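Meter Services Technician – Miltgate Water and Power

Department: Field Operations
Location: Drultstead service center
Schedule: Full time, 7:00 a.m. to 3:30 p.m., with on-call rotation
Reports to: Meter Services Supervisor
Positions open: 2
Posting number: 1748

Miltgate Water and Power is hiring two Meter Services Technicians to work out of the Drultstead service center. We are a publicly owned utility and supply water and electricity to homes, farms and small businesses in Miltgate, Drultstead and the Katiyar Road district. The utility has 362 employees.

Technicians spend most of the day in the field. You will be assigned a truck and a route, and you will pick up your work orders at the service center each morning. A normal day includes meter exchanges, service turn-ons and shutoffs, leak checks at the meter box, and re-reads where a bill has been questioned. The Hiltis route is mostly rural and involves long drives on gravel. New hires are usually placed there for part of their first year.

What you will do

Install, remove and test residential water and electric meters.
Turn service on and off according to work orders.
Look into high-bill complaints and write up what you find.
Locate and clear buried or overgrown meter boxes.
Report damaged equipment, tampering and unsafe conditions to dispatch.
Keep your truck stocked and complete the daily vehicle check.
Talk with customers at the door, including customers whose service is being shut off.

Shop work is assigned on bad-weather days and during the slow part of winter. This includes bench testing, sorting returned meters for repair or scrap, and entering serial numbers into the inventory system.

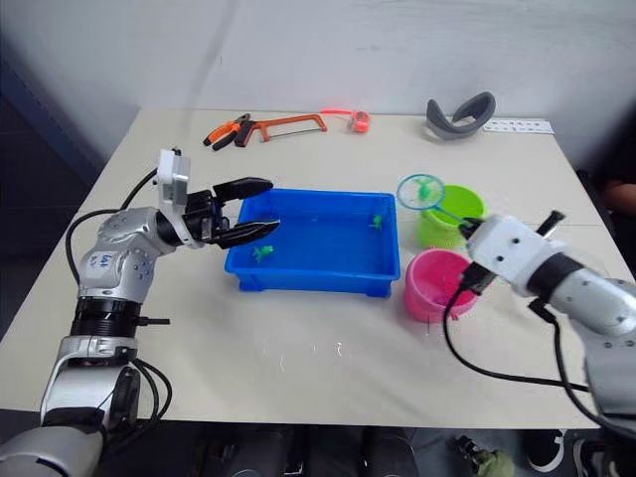
Lucimara Macedo
Meter Services Supervisor

What we are looking for

A high school diploma or GED is required, along with a valid driver's license and a driving record our insurance carrier will accept. You must be able to lift 50 pounds, kneel and work in a meter pit, and walk several miles in a day in any weather. Basic arithmetic and clear handwriting matter – some of our older route books are still on paper.

One year of experience in utility, plumbing, electrical or other outdoor trade work is preferred. We will consider applicants without it. Electric meter work is done only after you finish our in-house safety course, and you will be paid your regular wage while you take it. Spanish or Portuguese is helpful on several routes but is not required.

Pay and benefits

Starting pay depends on experience and follows the field operations wage scale, which Human Resources will send on request. Pay is reviewed after six months and once a year after that. Benefits include medical, dental and vision coverage, the public employee retirement plan, paid holidays, and vacation that starts to accrue on your first day. We provide uniforms, rain gear and hand tools. There is a boot allowance each year.

On-call duty comes up roughly one week in six. You are paid a standby rate for the week and overtime for any call you take. On-call technicians must be able to reach the service center within 30 minutes.

A sign-on payment of $1000 is made after the six-month review.

How to apply

Fill out the application on our jobs page or pick up a paper copy at the front counter in Drultstead. Put the posting number on the first page. A resume is welcome but does not replace the application. Applications will be accepted through the end of June.

Interviews take place at the service center and include a short practical test with hand tools. Anyone offered a job must pass a background check, a drug screen and a physical.

Questions about the application or the hiring process go to Madhu Grewal in Human Resources. Questions about the work itself can go to the Meter Services office – mornings before 8:00 are the best time to reach someone.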